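第四节 把柔光灯板装起来,再把光调匀

前面三节讲的是清点、搬东西和铺保护垫,要是你跳着看,至少回去把铺垫那一段扫一眼,灯板的亚克力面很娇气,我第一次装就在水泥地上蹭花了一块,到现在开灯还能看见那道印子。

这一节从开箱写起,写到你能在台面上舒舒服服干活为止。Kanel 柔光灯板我前后装过好几间屋子了,Odbridge 这间是最折腾的,天花板不平,窗又偏在一边,所以下面好些地方写得啰嗦,你那边条件好的话,有些步骤几分钟就过去了。

4.1 动手之前

先断电。墙上开关关掉不算,要到配电箱把照明那一路拉下来,再拿验电笔在接线盒里点一下。

手边要有:十字螺丝刀(中号的,小号会滑丝)、卷尺、铅笔、水平尺、美纹纸胶带、一副干净的棉手套,还有一架站得稳的人字梯。手套别用带胶粒的那种,会在灯面上留一圈一圈的印子,擦起来烦死人。

注意:这活要两个人干。一个人托着板子一个人上螺丝,千万别学我拿头顶着。

注意:固定接线按当地规定可能得由持证电工来做。拿不准就请人,这一节里只有第4.3小节的第3步牵涉到接线,其余的自己来没问题。

4.2 定位置

1. 先把桌子和台子摆到它们以后真正要待的地方。我知道大家都想先装灯再搬家具,空屋子好爬梯子嘛,可是灯是跟着台面走的,台子挪一挪,光就全偏了,等于白装。

2. 坐到你平时坐的位置,抬头看。灯板的中线最好落在台面前沿的正上方,或者再往墙那边让一点点。落在你脑袋后面就不行了,手一伸出去全是自己的影子。

3. 用美纹纸在天花板上贴出灯板的外框。贴完下来走远几步看看歪不歪,歪了现在改最省事。

4. 量一下两块灯板之间的空当。我留的是300毫米,中间不会有明显的暗带,以后换板子手也伸得进去。屋子特别矮的话可以再靠拢些,自己试。

5. 用铅笔在框里点出挂架的螺丝孔。说明书附了一张纸样,可以直接贴上去描,不过我那张受过潮,缩了一点,对不上。所以还是拿挂架本身比着点吧,麻烦一点,心里踏实。

小提示:窗户边上那一块不要急着补灯。白天先看两三回,早上看一次,下午再看一次,多数时候窗光已经够了,晚上不够再说。我们这边后来就少装了一块。

4.3 上挂架和灯板

1. 钻孔,塞胀管,上挂架。螺丝先全部带上几圈,都进去了再一颗一颗拧紧,对角着来。

2. 挂架上好以后用水平尺靠一下。气泡偏一点点我是不管的,偏到碰线了就松开重来。天花板不平的,在低的那头垫一片 Haslam 的塑料垫片,每包里有厚薄两种,先用薄的。

3. 接线。颜色对颜色,插进端子,轻轻拽一下,拽不动才算好。多出来的线盘起来收在盒子里,别压在挂架底下。

4. 两个人把灯板抬上去,先挂靠墙的一边,再把外侧往上推,听见咔哒一声。两侧各有一个卡扣,两声都要听到。我有回只听到一声就撒手了,板子斜挂在那儿晃啊晃,吓得我一身汗!

5. 挂好之后在四个角各按一下,有哪个角是活动的,就拆下来重新挂。

6. 保护膜先别撕,等灰尘落定,地也扫过了再撕。

注意:挂架最多承重20公斤,灯板本身占掉一部分,别再往上面吊绿植、吊线圈、吊风铃之类的东西。(真有人问过我风铃。)

4.4 第一次通电

1. 把工具和梯子收到一边,回配电箱合闸。

2. 开灯,调到最亮,放着别动,让它亮满20分钟。这段时间刚好可以扫地。

3. 回来看灯面。亮度应该是匀的,没有一跳一跳的感觉,也没有嗡嗡声。闪的话先关掉断电,查端子,十有八九是某根线没插到底。

4. 关灯,等板子凉下来,撕保护膜。从一个角开始,贴着板面往回拉,慢一点,别往下扯。

4.5 把光调匀

这一步我最喜欢,也最多人偷懒不做。灯装上了能亮,大家就高高兴兴开工了,过一个星期开始说眼睛酸,说台面反光,说颜色看着不对,其实都是没调。

1. 找一张白纸,普通打印纸就行,平放在台面中间。再找一样亮面的东西,我常用一把不锈钢勺子,放在纸旁边。

2. 先看纸。左右两边看上去差不多白就可以了。有一边发暗,就把那一边的灯板调亮一档,或者把对面的调暗一档。我偏爱后一种,屋里太亮也不舒服。

3. 再看勺子。背面要是映出一条硬邦邦的亮线,说明光还是太直,把灯板后面的拨杆推到“散”那一头。推完亮线会变宽变软,像罩了一层雾似的灰白色,这样就对了。

4. 换几个位置重复看:台面靠墙的角、左右两头、你放零碎东西的托盘里。托盘往往最暗,不用强求跟中间一样亮。

5. 色温旋钮一开始放在中间。晚上用得多就往暖的那边拧一格,要对颜色就别动它。两块板子一定要拧到同一格,差一格肉眼就看得出来,一边黄一边白,很难看。

6. 满意了以后,用铅笔在旋钮旁边画一道小小的记号。哪天被谁碰过,照着拧回去就好。

小提示:亮面的金属件,不管是盒子、管子还是水龙头,在柔光底下上面总会浅一些、下面深一些,这是正常的,不用再为它多加一盏灯。

小提示:墙面颜色对效果影响挺大。我们有一面墙原来刷的是墨绿色,怎么调那一侧都发闷,后来刷成了米白,灯一档没动,马上就舒服了。

4.6 台面上的补光灯(选装)

大灯调好了再决定要不要它。我自己是做细活才开,平常关着。

1. Zostard 夹灯的夹口能夹住大多数桌板,夹之前垫一小块毛毡,免得压出坑来。

2. 灯臂拉直有105厘米长,夹在台子的后角,够得到前沿。惯用右手的人夹左边,惯用左手的夹右边。

3. 灯头压低,照手,别照脸。坐下来试一下,看得见灯珠就是太高了。

4. 电线顺着桌腿往下走,用魔术贴扎住,每隔一掌宽扎一道。不要横着过走道,哪怕就放一个下午。

4.7 日常打理

灯面积灰比你想的快。我每个月拿干的超细纤维布抹一遍,顺着一个方向抹,有手印的地方哈口气再擦。酒精、玻璃水都别用,面板会发雾,发了雾就救不回来了。

卡扣半年按一次,就是4.3里第5步那个动作,站上梯子顺手的事。8月份屋里热,塑料垫片会软一点,我习惯在那之后再拿水平尺靠一回。

灯板背面的标签上有批号,装之前拍一张存着,以后要配同色的板子就靠它。我们这批尾号是26,后来补买的一块批号不一样,放在一起偏粉,最后挪到储物间去了。

4.8 几个常遇到的毛病

开灯要等一下才亮:多半是调光开关不匹配,换成灯板配的那只。

只有一半亮:断电,拆下来,看中间那根排线有没有松。

亮着亮着自己变暗:板子太热在保护自己,看看背后的散热缝是不是被保温棉堵上了。

灯面上有小黑点:虫子。拆边框,倒出来,装回去。边框有一边是带磁条的,从那边撬。
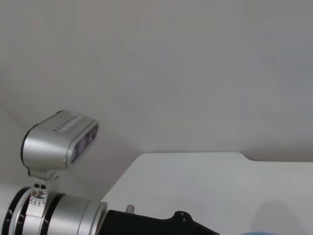 Odbridge 工作间 照明与布置小组
本节改于2018年6月13日,第五节接着讲插座排和走线槽。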